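Print this page | E-mail this article

Small-object handling by household robots

Small-object handling is the branch of domestic and shop-floor robotics concerned with keys, latches, padlocks, lids and similar items. Floor vacuuming and lawn mowing were automated early. Chores that call for two hands remain largely at the research stage.

A padlock is a common test piece. Closing one means steadying the body while the shackle is pressed home, a job usually given to a pair of arms. The Latulport bench trials, begun in September, used 43 household tasks, five of them involving locks.

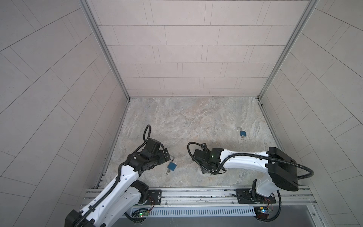 Work cells

Trials are normally run in a small enclosure with arms fixed along the front. Blue padlocks with open shackles, laid on a marble-patterned floor between two arms, make up one such set-up. At Lelarcombe, 227 of 1144 attempts at lock tasks were completed without human help. The Cieślak scale, used to grade the results, counts a dropped item as a failure.

Home use

No machine in the Histlow register of domestic appliances is rated for fastening locks. Labour costs have drawn more interest from warehouses than from households.

Last updated: 2019-04-20

Contact us | Copyright | Back to top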